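Home | Notebook | Projects | Stores list | Contact

Bench notebook, tableware corner
5th May

Right, back on the place settings. I said I'd finish the tray trials before moving on to anything with lids and I'm sticking to it, even though the lids have arrived and are sitting there looking much more fun.

Where I'd got to: the old tray was too shallow and scratched very easily, and Sayaka Miyazaki had been grumbling at me about it all through last August, so I bought a different one from the catering place in Pralville. Big, black, rectangular, low rim. It's a good tray! It's also shiny, so every fingerprint shows up under the lights and I keep wiping it with my sleeve (don't do this, there are cloths in the second drawer).

Weights, done on the kitchen scale and then again on the proper one. Tray on its own 1,030 g. Tray with the cup filled to the line and the spoon laid in, 1,221 g. I'd hoped to stay under 1,000 for the empty tray so that it would be comfortable to carry one-handed, but I walked it to the sink and back a few times and it was fine. My wrist might say otherwise by the end of a long afternoon.

The cup is the turquoise plastic one with the diamond pattern. I do like it. It widens a bit towards the top, so it's easier to drink from than the straight ones from Ondel, and the facets give your fingers something to hold on to. I had a go at stacking it with its mates and they stick together if you push them down at all hard — a little twist gets them apart. Washing up is slower than with the smooth cups. Tea gets into the corners of the pattern on the outside and you need the small brush.

Then placement. I've been going back and forth on whether the cup should live on the tray or beside it, and the same with the spoon, and I've ended up favouring this for a drink on its own:
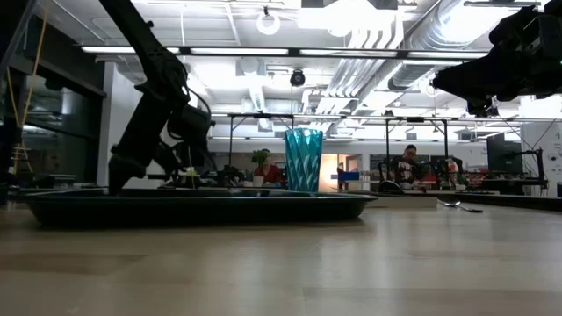 Cup on the tray towards the right, spoon flat on the table next to it. Filipa Bettencourt read this over at lunch and said she'd have the spoon on the tray every time, that a spoon on a bare table only gets wiped on someone's jumper before it goes in the tea, and that at Riihimäki they used to put a folded napkin down first and had no trouble with it. She also thinks I'm too fond of the cup.

She may well have a point about the napkin. I'll try it with the paper ones first and the cloth ones if I can find where they went after the Sikesmont visit. We should have 400 of the paper ones left in the tall cupboard, going by the stores list, though I wouldn't swear the list is up to date.

Still to do:
- spoon on napkin, spoon on tray, see which one people leave alone
- carry test with a full cup, going through the door this time
- order another small brush
- lids (finally)

Cups are washed and on the rack. Please leave the tray out, I want it again first thing.

Last updated: 5 days ago
3 comments | 2 shares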